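Subject: Re: [home-and-garden] Damp coming up in back extension floor

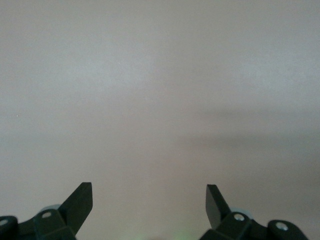
Hi Setsuko, hi all,

Quick one as I've got to be out the door in a bit. Will do my replies in between yours.

On Aug 31, 2025, Setsuko Murakami wrote:

> We took up the old vinyl in the back extension and the concrete
> underneath is darker along the garden wall, a strip as wide as my
> hand. The rest looks fine. The house is old but the extension was
> put on by the people before us and we have no paperwork at all.

No paperwork is normal, sadly. Try the council though, building control kept a file on ours and they sent it over for a small fee. It'll tell you if a membrane was meant to go in. Whether it did go in is another matter.

> Seppälä came out and said the whole floor needs digging up and
> quoted 3,188 for it, not including the new flooring. Weditz said
> paint a sealer on and forget it, 258 all in. I don't know who to
> believe.

Neither, yet. Did either of them put a meter on it, or tape anything down? Doesn't sound like it. When we had ours looked at the first chap just pressed his palm on it and sucked his teeth.

Do the plastic sheet thing before you pay anyone. Square of thick clear polythene, tape all four sides down properly, one on the dark strip and one out in the middle. Leave it 7 days. Wet on the underside = coming up through the slab. Wet on top = condensation, different problem, much cheaper. Heating as you would normaly have it, don't blast it.

> The wall side is also where the downpipe is, if that matters.

It matters a lot!! Go out next time it's chucking it down and look at where the water goes. Ours was running straight off a cracked shoe and sitting against the brick. Also check the ground level outside, should be well below the damp course, and people pile up gravel and slabs and patio over the years until it's above it. Ours was. Half a morning with a spade sorted most of it, new shoe and a bit of pipe from Berico was the rest. Then you have to wait, a slab dries painfully slowly. We took ours up in April and it was well into the summer before I'd put anything down on top.

> My husband wants to get the new boards down before his mother
> comes to stay.

Don't. Sorry. If you trap it under there the boards will cup and you'll be doing it all again. Put a rug down, she'll live.

On the sealer – I'm not against it, we did use one in the end (the Skakeo one, grey tin), but only after it was dry, and two coats, the second going across the first. If you paint it over a wet slab it just blisters, or teh damp goes sideways and up the wall and then you've got plaster to do as well.

Things I'd ask both firms

what reading did you get and where
is there a membrane, how do you know
if you dig up, how does the new one join to the wall
what's the guarantee and is it insured if you go bust

The third one is the one that catches them out.

Also 108 for a "survey" is what someone tried on us, and it was from a company that sells the treatment. An independent one costs more but they've nothing to sell you at the end of it. I can dig out the name of ours, it's in a drawer somewhere.

Let us know what the plastic does. And take the skirting off that side if you can bear it, have a look at the back.

Got to run,
Siham

--
Siham El Idrissi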